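The corner to the left of the sink

2025-09-16

I have been putting off writing about our kitchen because I kept thinking I'd do it when the kitchen was finished, and the kitchen is not going to be finished. The trim by the back door is still primer. There's a cabinet that opens into the other cabinet. But the drying corner is done, more or less, and I love it so much that I'm giving it its own post, so if you come here for the garden you can skip this one and I'll see you next time (the beans are fine, thank you for asking, Cadi).

For anybody new: we moved to Kavton last December, in sleet, into a house with a kitchen that is mostly doorway. There are three doors in it. One goes to the hall, one goes outside, and one goes to a pantry so shallow that a cereal box has to stand sideways. What's left over for counter is a strip on either side of the sink, and the left strip is the short one. No dishwasher. The previous people had one, you can see the capped pipe, but they took it with them along with all the lightbulbs.

So everything gets washed by hand and everything has to go somewhere to dry, and for months "somewhere" was a towel. A big striped beach towel, folded over, living on the short strip day and night. It always smelled a little like a pool. Plates leaned on bowls and bowls leaned on the wall and every evening something slid. I lost my good gravy boat that way. I'm still sore about the gravy boat!

What dries in our house

I wrote it all down one evening while Keegan was doing the pots, mostly to prove to him that a regular rack wouldn't work. Plates are easy. We own too many but we only ever use the same few, and they go straight back on the shelf half damp if I'm in charge. Pots get dried with a towel right away because the only place to put a wet pot is on top of the stove, and then somebody forgets and wants to cook.

It's the tall things that ruin you. Water bottles, the blender cup, the coffee jug, the vases when I've been out cutting dahlias, those skinny jars I keep buying because they look nice with beans in them. Anything deep and narrow. You wash it, you stand it upside down on a towel, and the towel seals the opening so the inside just sits there sulking in its own steam. Next morning you pick it up and a spoonful of water runs down your sleeve. Or you lean it at an angle and it rolls. I tried chopsticks under the rims, which my mother swears by, and the chopsticks rolled too.

Mekdes Berhe (you'll remember her from the jam weekend) came for coffee in the spring, watched me fishing a bottle out from behind the faucet, and told me I needed poles. I thought she meant for beans. She meant upright poles, on a base, that you drop things down over so the air can get in underneath. She has a set next to her stove that her uncle welded, and it looks like a tiny metal forest, and I was jealous immediately.

The first try, which was wood

I'm cheap and I own a drill, so of course I made one. Scrap board, two dowels, glue. It took an afternoon and it looked adorable. I even rounded the tops with sandpaper so nothing would get scratched.

It lasted until the dowels went gray. Wood that's wet every single day gets a fuzz on it, and then the fuzz gets spots, and then you're hanging the thing you drink out of over a spotty fuzzy stick. I scrubbed them with vinegar and put them in the sun and bought myself another week or so. Also I had set them too close together, so if there was something fat on one you couldn't use the other at all. Measure your fattest item first, friends. I measured my favorite item, and my favorite item is slim.

The board is now a label holder in the seed shed and is very happy there.

The second try, which was a rack

Then came the rack phase. Keegan found a two-level one on a clearance table in a box that had been taped shut again at least once, and he was so pleased with himself that I didn't say anything. It was huge. It covered the entire short strip and stuck out over the edge of the sink, and the drip tray drained toward the wall. I spent every morning tipping it. The upper level was too low for anything tall to stand on the bottom level, so we had two floors of small stuff and all the bottles went back to the beach towel. We'd bought a very large piece of equipment for cups!

It went to Adanech Birhane down the road, who has a normal kitchen and four kinds of teacups, and she says it drains perfectly for her. Some things just want a different house.

What we have now

The Wernis stand was the one I'd been looking at the whole time and refusing to pay for. (Wernis is a little kitchen and hardware shop on the Kamska road, next to the place with the lawn mowers. They do mail order, but you have to call.) It's a metal stand with upright silver poles, and you can say which heights you want, and Noémie MacDonald at the counter let me stand there for a good half hour with a tote bag full of my own bottles, trying them on like shoes. She didn't sigh once. Another customer came over to watch.

What I learned from my fitting session is that thickness matters as much as height. A thin pole is good for narrow necks and a thicker one is good for anything that swings around, and if you only get one kind you'll be annoyed with half your cupboard. Go taller than you think as well. Short poles mean the rim sits on the base, and then you've paid money for a beach towel.

The other change was where it lives. I had always assumed it needed to be on the counter, because that's where drying happens, but the short strip is about the only place I can chop an onion. So I moved the little pale wood table in from the hall. It was supposed to be for mail. It's narrow enough to fit beside the counter without blocking the back door, it's the right height so I don't have to reach up, and the light color makes the whole corner less gloomy. I gave the top a couple of coats of Seyoum oil (my brother-in-law's recommendation, smells like walnuts, wear gloves) and I wipe it down before bed with whatever rag is closest. It's not a precious table. It already had a burn on the underside when I got it, don't ask me how you burn the underside of a table.

My rule is that the big steel things get first pick of the poles, and I'm a little bit silly about this. I just like how they look up there, all brushed and shiny with the names running up the sides. You have to tip your head over to read them.

The SUPOR is the one I'm fondest of lately, rim down over its pole with the skinny one standing behind it, and that pale wood underneath. I walk past it on my way to the back door and feel like a person who has her life organized. I do not, but the corner does its best for me. 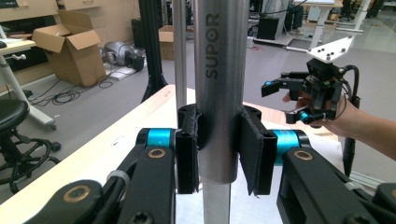
Things I'd do differently

I'd have skipped the dowels, obviously. I'd also have brought the table in first and lived with it for a while before buying anything, because once it was there I could see I had a lot more height to play with than I'd figured. There's nothing above it but wall and a calendar.

I would have been stricter about what gets to live on it, too. The first week, everything was on that table. Sunglasses, a tomato, the library book about owls. Now the rule is that if it didn't come out of the sink it goes elsewhere, and if I find your keys there I will put them in the bread box. Keegan has found his keys in the bread box.

And wipe the poles! I didn't think of that for ages. We have hard water and it leaves those little chalky rings, and a damp cloth takes them off if you do it often and won't if you leave it until company is coming. Then you need vinegar and some elbow.

A few answers from the last post

Cadi James asked in the comments whether the hallway looks bare without the table. Yes, a bit. The mail goes on the stairs now, on the second step, and I've only slipped on it once. I'm looking for something wall-mounted, so if anyone has a letter holder they're bored with, I have plum jam to trade.

Somebody else wanted to know if the back door is getting painted before winter. I have the paint. The can is in the pantry, sideways, next to the cereal. I keep waiting for two dry days in a row that I don't want to spend outside, and you can guess how that's going.

Next time it'll be the garden again, I promise, the squash have gone over the fence into Adanech's and she's started naming them.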